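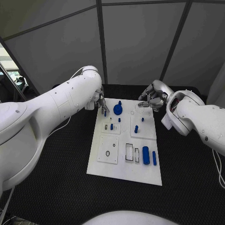
Blue pegs, white plates and a gear-like part with a knob on top: the board comes together on its black mat.

I have spent most of this month trying to put small blue things into small white places, and I would like it on record that I used to think I was good with my hands. I've hung doors! I once rebuilt a sewing machine on a kitchen table with a toddler under it. And then I sat down at a board from Jallitow, picked up a peg about as long as the top joint of my pinkie, and missed the hole four times in a row.

If you've never met a fitting board, you've met its cousin. Everybody had the chunky one as a kid, with the star and the square and the one piece that had been chewed. The grown-up kind is the same idea with all the kindness taken out. The peg is round and so is the hole, and there is so little room between them that if you come in even slightly crooked the thing jams and sits there, tilted, looking smug.

Jallitow is a two-room shop at the back end of Detarcombe, over the old tile store, and the boards are the work of Ferenc Takács, who used to make clock cases and still talks about wood as if it had wronged him personally. He has been at this since a January when the heating failed and he had nothing to do but sit in his coat and file things. His first board is still on the wall. It's terrible (he says so himself, cheerfully) and you can get every piece into it with your eyes shut.

The new ones are another story. The one I keep going back to is big and white, with raised plates set on it here and there, and the parts are all that same flat, friendly blue. I asked why blue and got a long answer about lemon yellow, which he tried first and which made people squint. On white, the blue just pops. You always know where your peg is. You may not know how to get it in, but you know where it is.

What I love about it is that the plates all ask for something different from you. There's a narrow slot, which is a question of angle. There are round holes, big and small, which are a question of patience. Then there's the round gear-like piece with its little knob, and I will fight anyone who tells me that isn't the best one to pick up. It's pure pleasure between the fingers. I found myself carrying it around the shop while I was supposed to be taking notes.

A full set, with all the plates and spares, comes to 209 pieces and costs $381, and yes, I made a face as well. You can get a small starter board for $149, and that's what I took home. I'd do the same again, though I've already been back twice to ask what extra plates cost.

Dorian Lacroix, who cuts the plates and answers the phone, gave me the only tips that have helped. Let go of the idea of pushing. Touch the peg down near the hole, slide it over until you feel the edge catch, then stand it up straight and let it drop. When it works there's a tiny soft click and you feel like a surgeon. When it doesn't, you go back to the edge and start over. He also told me to keep a mat under the board, a dark one with some texture to it, and I ignored him and lost a fastener down the side of my couch that same evening. I have a mat now.

There's a rival camp, of course. Histex sells a clear board called the Simon, and its fans think white plates are for beginners, because you can see the outline of the hole so nicely. I tried a Simon at a friend's place and it gave me a headache. Give me a black line around a hole any day! I'm fifty-three and I will take all the help that's going.

My husband, who wandered over to see what the muttering was, sat down with the starter board for "just a second" and missed dinner. He's better at the slot than I am and I'm better at the pegs, so we've been trading seats, and the kitchen table has pretty much been given over to it. We eat on the couch now. I still haven't found that fastener.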